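Street Drainage and Surface Run-off
Handout 2: Estimating peak flow from small urban catchments

The rational method gives peak flow Q in litres per second from Q = 2.78 C i A, where C is the run-off coefficient, i the rainfall intensity in millimetres per hour and A the area in hectares. Use it only for small catchments with a short time of concentration. For sealed surfaces C lies close to 0.9. Grass varies far more with soil, slope and season.

Patched asphalt is still treated as sealed. Cracks take in a little water at the start of a storm, but the loss is ignored in design.
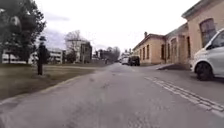
A remark from the Harnow group, raised when the October sheet was returned, was that ignoring the loss must overstate the flow, and that a long, light shower would show it most. The remark is correct. The error is on the safe side and is left in.

Worked case, Tronness catchment. Sealed area 956 square metres, or 0.0956 ha; C = 0.9; i = 50 mm/h.
Q = 2.78 x 0.9 x 50 x 0.0956 = 12.0 l/s.
Roof areas draining to the street are added to A before the calculation. Roofs with their own soakaway are left out.

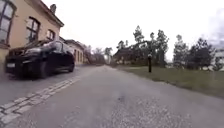

Which intensity should be used if the storm is shorter than the time of concentration?
Take the intensity for a duration equal to the time of concentration. A shorter storm ends before the whole catchment contributes at the outlet.

Mixed catchments need a weighted coefficient: multiply each area by its own C, add the products and divide by the total area. The Muvimgate exercise has 300 square metres of grass at C = 0.2 beside the same sealed area. The weighted value is 0.73 — work it through before the session.

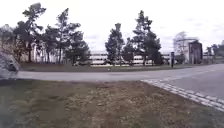

Keep three decimal places until the last step, then round. Early rounding was the commonest fault in the Rusu exercise. State the units of i and A on every line where they appear.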